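Hundska – progress report to Brundov
Software work package, period to 16 December 2024

Work this period went mainly into the planner and the simulated kitchen table it is tested on. The old planner handled each arm on its own and then checked for clashes. The new one plans both arms together. It is slower to start up, but the code is easier to follow and we have dropped two workarounds left over from March.
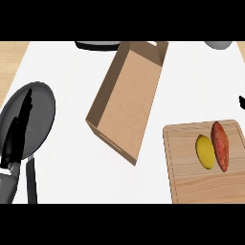 We ran 3374 simulated episodes with the new planner. Of these, 381 ended in a planning timeout, mostly where a target lay close to the side of the cardboard box. Hindar has sent a patch for the collision checker which should help. It is merged but not yet measured.

The perception module now gives a pose and a confidence score for each item. Lemon and sweet potato are still merged into one object at times when they touch – this is the main open fault.
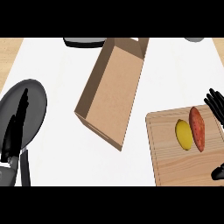 Logging was moved to the Kratochvíl format, so runs can be replayed step by step. The older logs have not been converted and we do not plan to do so.

Next period:
Repeat the timeout cases with the patched checker, 100 episodes for each of 6 layouts.
Fix the merging fault.
Write up the planner settings for Brundov.

Spending is in line with the plan.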